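Support ticket: pick cell, open day setup
Status: Resolved, watching
Opened: Oct 31, 2024
Site: Garketel demo floor
Subject: Arm stops mid-pick with a protective stop, only on the left side of the bin

First entry

Hi all, logging this myself so it's in one place before the open day. The bin picking demo runs fine for a while and then the arm throws a protective stop when it goes for anything on the left side. Right side, no problem. I ran it 42 times this morning and got 5 stops, every one of them on a reach to the left.

The error text is the generic one (joint torque doesn't match expected load, check payload and mounting). I restarted the controller, reloaded the Grumance program, cleared the log and tried again. Same thing before I'd even finished my coffee.

We have the Badawi people coming at 10 to see this, and they've already told me they want to bring their own junk to drop in the bin. So I'd really like it not to freeze up in front of them!

Update 1

Support asked for payload settings. I checked, and the payload was still the number from the old tool. My fault, I changed the tool and never updated it. Fixed that, saved the installation file, and ran the left side again. Better but not gone. It got further over before it stopped, so I guess the payload was part of it and something else is hiding behind it.

Also asked: did I bump the bin? I don't think so. I put my full weight on it and it doesn't budge.

Update 2

Okay, I think I found the other half. I put the pendant on slow and jogged the arm over by hand, and right before the stop the cable bundle went tight at the wrist. You could see the loop pull almost flat. When I dressed the cables for the new tool I measured with the arm over on the right (of course I did), so there wasn't enough slack for the far corner.

Loosened the ties, fed more length through, and made the loop a good bit bigger. Ran it to the left corner at slow speed, then at half, then at the demo speed. No stops.

Support reminded me that a big loop brings its own headache, which is snagging on stuff in the bin. Fair point. I've set the approach height a little higher so the loop stays out of the pile on the way in, and it costs us maybe a second per pick. I can live with that.

Update 3, during the visit

Typing this with one hand between groups. The Badawi folks are here and so is a class from Dristeck, so it's pretty packed and everybody wants to pick what goes in next. We've got the usual mixed pile going: the packet, the toy with the big eye, the red stapler-looking thing, the hand-shaped scratcher or whatever it is, plus small bits.

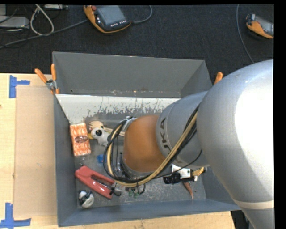
No protective stops so far, and I've had it over on the left side plenty because that's where people keep asking for it to go. One missed grasp on something small, but it just backed off and tried again, and the kids liked that more than the good picks.

Somebody asked if it could be faster. I said yes and then did not touch the speed slider.

Update 4, after

Final tally for the day was 87 picks and zero protective stops. I'm calling the original problem fixed. Cause was two things stacked up: wrong payload after the tool change, and the cable loop too short for the left corner.

Still open on my side: replace the temporary ties with proper clips, and add "update payload" to the tool change sheet so I don't do this again in November. Please leave the ticket on watch until the clips are in, and I'll post here when that's done.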